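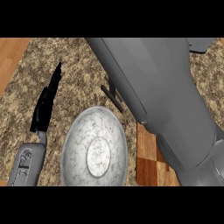
Speckled rug on a wood floor, beige, tan and dark brown.

RUG WASH WEEK IS BACK – READ THIS BEFORE YOU ROLL ANYTHING UP

Quick one from the Ercombe building office, typing this between phone calls so bear with me.

The rug truck comes Thursday. Same outfit as last summer, Kouris, same loading door on the Senville side. They start taking rugs at 9 and they do not wait. Last July two households came down at lunchtime with a hallway runner each and had to carry them back up. Please don't be them.

Price is $245 for anything room size, flat rate, pickup and return included. Runners and bath mats are priced at the truck, ask the driver. Cash or check. No cards, I asked, they said no again.

What to do beforehand:

Vacuum both sides. Yes the back too. Flip it, vacuum, flip it again, vacuum the front. Most of the grit sits down at the base of the pile and the back is where you shake it loose.

Roll, don't fold. Folding leaves a crease and on an older rug the crease can crack the backing. Roll it with the pile, tie it in two places with something soft. Old stockings work great. No packing tape, it leaves gum on the fringe and Kouris will charge for that.

Name and apartment number on paper, pinned to the outside. Not a sticky note. We had a sticky note last year and that rug lived in my office until September.

Tell them about stains. Wine, pets, candle wax, whatever. They have heard it all and they treat them differently. Don't scrub at anything the night before, you just push it deeper.

Wool and wool blend are fine. Cotton fine. Viscose (sometimes labeled art silk) they will only take if you sign a slip, becuase it can yellow. Check the tag on the corner. No tag, ask Vasiliki Stergiou on 5, she did alterations and upholstery for years and can usually tell by feel. Evenings after dinner are best for her. Bring the rug to her, please, she has a bad knee.

While the rug is out – look at your floor. Really. Once a year is the only time most of us see it. The parquet in the older half of the building has the original finish and the part under the rug will be a different color from the part in the sun. Normal. It evens out some if you leave it bare a few weeks. Don't go at it with a wet mop. Damp cloth, wring it hard, dry right behind you.

Loose blocks: Pantelis Stefanou has a tub of the right adhesive and will lend the roller. He would like the roller back this time. If a whole patch is lifting call the office, could be a leak from the radiator line and we want to know before the heating goes on.

Rug pads. Arnel Salazar went through this last winter when his old rubber pad stuck to the varnish and pulled it up in little squares. Felt is safer on these floors. Dodico on the corner cuts it to size while you wait, bring measurements. Go an inch or two short on every side so the edge of the rug lies flat and people don't trip.

A reader asked if she should turn her rug around when it comes back. Yes! End for end, once a year. Wears more evenly and fades more evenly. Good excuse to move the couch and find out what's under there.

Rugs come back the following week, wrapped. Unwrap right away, don't store them in the plastic. There may be a bit of a wooly smell for a day or so. Open a window.

Lifting help: Thanasis Lazaridis and his nephew will carry from upper floors if you sign the sheet by the mailboxes. Tips apreciated, coffee also. The small elevator will not take a nine foot roll, so don't try, use the service one. Emil Fankhauser has the key and he'll be in the lobby from 8:30 on.

Also the building fund kicked in $2,000 for new runners on the stairs, samples are hanging on the second floor landing. Three colors. Put a check mark under the one you like, one per household, I will be comparing handwriting.

OK phone again. Sign up sheet is up now, pen is on the string.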